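Courses > Automation and Work > Handouts > Unit 2: Chores

Handout: Can a machine do the dishes yet?

Read before lab. Bring the Kiditz chore sheet with your own times filled in.

Last unit we looked at the Esell sales brochure, which promises a "hands-free kitchen" and lists 41 household tasks. I asked you to cross out every task for which the company gives no success rate. Most of you were left with 2. Keep that page, we will need it again.

The trouble starts with the word "task." Opening a microwave door sounds like one thing. Try writing it down as separate motions, including where your other hand goes and when you let go, and you will fill half a page. 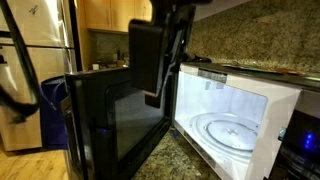 A door moves on a hinge, so the hand has to follow an arc. Pull straight and you drag the whole oven along the counter. People correct for this without thinking. A machine has to be built or trained to do it, and a policy that works on one door may do badly on the next. When a vendor says a skill is "solved," ask how many different doors were tried.

Ask about resets too. In the Florndale exercise, the machine got credit for 37 attempts, and a person put everything back between each one. I would call that a two-person job with a very slow second person.
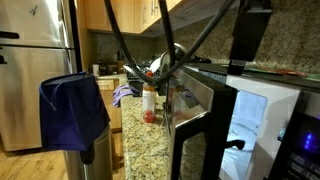
Time is the other number that goes missing. Demo videos are often sped up, sometimes with the factor in small gray type. Work out the real duration before you compare it with your own. For the Ko clip in the reading folder, students last term got answers of up to 29 minutes for a chore they did at home in under five.

None of this proves it can't be done. It does mean the burden is on the seller, and clutter is a fair test. A kitchen with bottles, sponges and towels in it is the normal case. 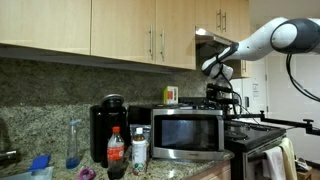
QUESTIONS TO PREPARE

Pick one chore from your sheet. Which step would you bet against, and why?

What would count as failure? Write it down before you watch any video.

Who cleans up after a failed attempt, and is that time counted?

Answers go in the course folder by noon. Half a page is plenty.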